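Limescale, grout and worktop care in hard water areas

Hardness in the Stutbridge supply is over 300 mg per litre on the water company's summer readings. At that level a kettle furs visibly within a fortnight and a tap aerator loses flow in a few months. The methods below are for ordinary kitchens and need no special equipment.

Kettles
Dissolve 3 level teaspoons of citric acid powder in a litre of cold water. Pour it in, bring to just under the boil, switch off and leave for 20 minutes. Rinse twice. Do not add the powder to hot water, as it foams. Vinegar works but is slower and the smell persists.

Tap aerators
Unscrew by hand, or with a cloth between the jaws of the pliers. Note the order of the parts before separating them. Soak the mesh in warm citric solution for half an hour, brush with an old toothbrush and refit with the washer seated flat. If the thread is stiff, a smear of silicone grease will help next time. Mineral oil should not be used near rubber.

Grout
Grout is porous unless sealed. Acid descalers attack it, so keep the kettle solution off it. For general soiling use a paste of bicarbonate of soda and water, applied with a stiff nylon brush, left ten minutes and wiped off with a damp cloth. Let the wall dry overnight before sealing. Two thin coats of sealer are better than one thick one. Wipe any surplus off the tile face within five minutes or it will dry as a haze.

Edith Echeverri wrote in June to ask whether steam cleaners are safe on grout. Sound grout will tolerate short passes. Cracked or powdery grout will not, and should be raked out and replaced first.

Worktops
Marble and limestone are both etched by acid, including lemon juice, wine and every descaler on this page. An etch mark is a loss of polish and cannot be wiped away. Blot spills, do not rub. Clean with warm water and a pH-neutral soap, then dry with a lint-free cloth. Where a toaster stands on white marble with a tiled wall behind it, lift the appliance to clean under it, and brush the crumbs off dry before any water goes near them. Reseal the stone when a drop of water no longer beads on it.

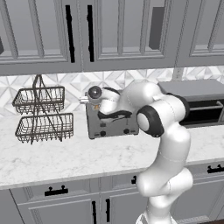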